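Humeline Packing Bench Project
Progress report to Enriquez, second period
7 February 2019
Prepared by Precious Ocampo, Fudell

We have had a really good stretch since the last report. The draft code of practice for recording packing work is written, the Udonthorpe warehouse has been working to it, and we have learned more from watching people use it than we did in all our weeks of arguing over wording. The bulk of this report covers what the rules say now and what changed along the way. The money side is in the sheet sent separately. 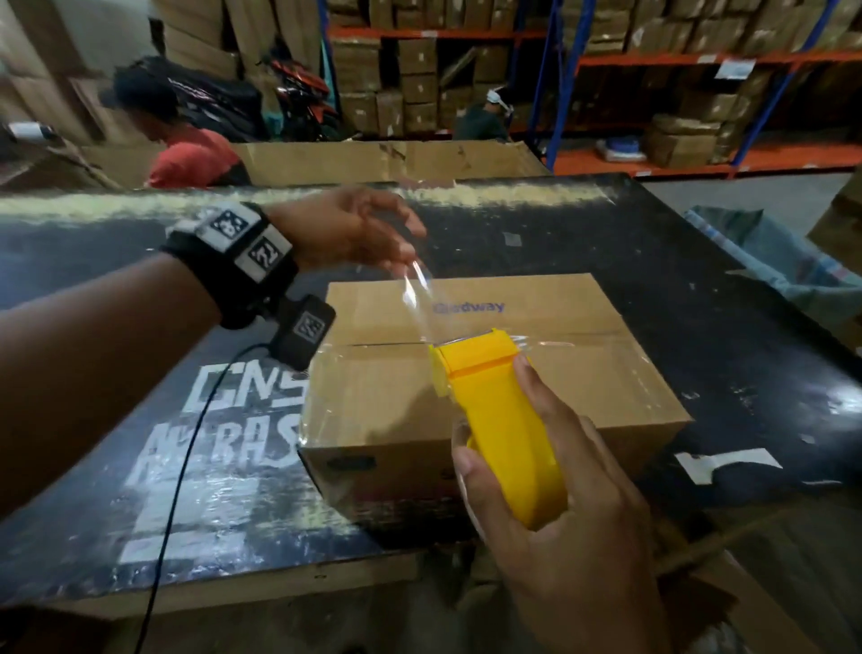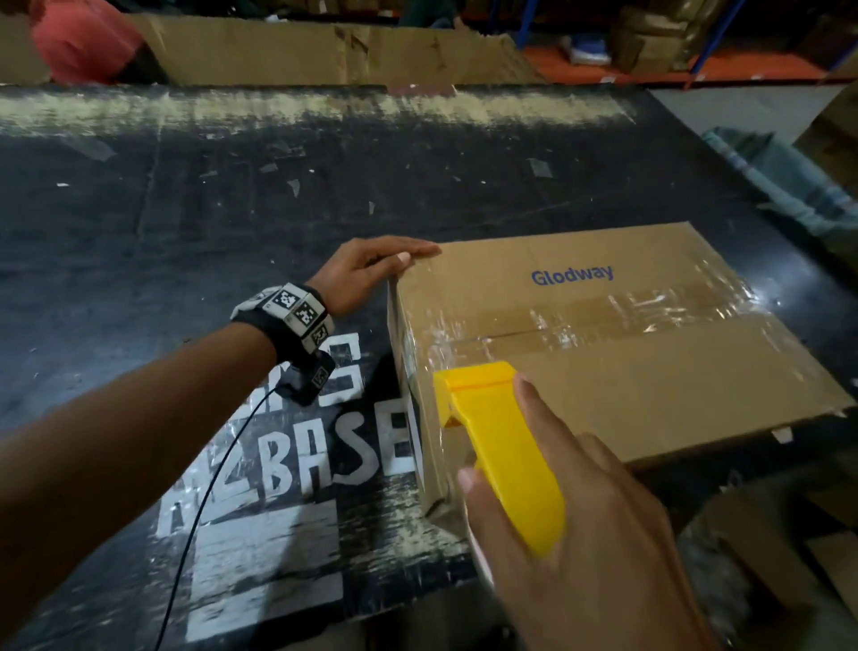 Carton work at the bench, with the marker strap on the left wrist.

As a reminder of where this started: you asked us for a set of working rules that any warehouse could pick up and use when it records hand work for robot training. You wanted them short, and you wanted them tried out on a working floor before anyone called them finished. The first draft ran to 70 clauses. It is now down to 16, and I think every one of them can be explained to a new packer in a minute or so (two of them still need a demonstration, and I'll come to those).

What the code covers

The clauses fall under consent, the person's safety and comfort, the bench, the wearable gear, and the handling of the recordings. We dropped a whole part on robot behavior. It was interesting to write but it belonged in a different document, and the existing robot safety standards already deal with it far better than we could. Our code stops at the point where a recording leaves the site.

Consent took the longest and I am happiest with it. A packer now agrees at the start of each session, out loud, to the person running it. The signed form still exists, but it only opens the door. Anyone can stop a session at any point with no questions asked, and the stopped recording is deleted unless the packer says to keep it. People who work nearby and may come into view are told before the session begins, and they can ask for the recording to be held back too. We had left them out of the first draft completely! A packer at Udonthorpe raised it at the first briefing, and we wrote the clause that same afternoon.

Wearable gear

Three changes came straight from the floor.

The wrist strap has to be fitted by the person wearing it. Our draft had the session lead doing it, and the straps went on too tight. Packers know how much room they need when they reach over a carton, so the session lead now only checks that the markers are facing out and clean.

Cables must be routed so that they can't catch on the tool or the edge of the box. The draft just said "kept tidy," and everybody read that differently. The new wording asks the packer to make one full reach in every direction before starting, with the lead watching the cable. If it snags or pulls, it gets moved and the reach is done again. This is one of the two clauses that need a demonstration.

Markers are wiped at the start of every session and replaced when an edge lifts. Tape and film both leave residue on them. We are keeping a small stock of spares at the bench, and I would suggest any site does the same.

The bench and the task

I went into this expecting to write a clause calling for a clean, plain bench with nothing behind it. The Udonthorpe crew talked me out of it, and they were right. A warehouse has shelves and cartons and people getting on with their jobs, and recordings made in a stripped-out corner would teach a robot very little about a working day. So the code asks for a bench that is safe and stable, with clear footing on the packer's side, and otherwise leaves it the way the site normally keeps it. Scuffs and old paint are fine. Sharp scraps, open blades and anything that rolls underfoot are not.

The other demonstration clause is about pace. Packers speed up when they know they are being recorded, and some slow right down and exaggerate every move. We ask them to pack a few cartons before the recording starts, in their own way, and we have taken out every instruction about which hand should hold the box and which should work the tool. If two people do it differently, good, we want both.

Sessions are capped and breaks count as paid time. There is no target for number of boxes, and the code says so in plain terms.

How the trial is going

We set ourselves a goal of 700 recorded sessions under the new rules by the end of the project. We are on schedule and I see no reason to change the figure. The check sheet that goes with each session fits on one side of a page now, and the leads fill it in as they go.

The handling clauses are less settled. Faces of people in the background are blurred before a recording is shared, which works well on the whole, but names on shipping labels are harder. For now every recording gets a look by a person before release. That's slow, and bigger sites will push back on it. I would like to keep the rule and find a faster way to meet it.

Next steps

A second site should start in April. We want one with a different kind of work, probably bagging or kitting, to find out which clauses only make sense for cartons. The leads from Udonthorpe have offered to run the first briefing there, and I'd love to take them up on it if the travel line can stretch.

Two things we need from you: a decision on whether the code can be published under an open license, and comments on the consent section from your legal team. The current draft and the check sheet are attached.

Precious Ocampo
Fudell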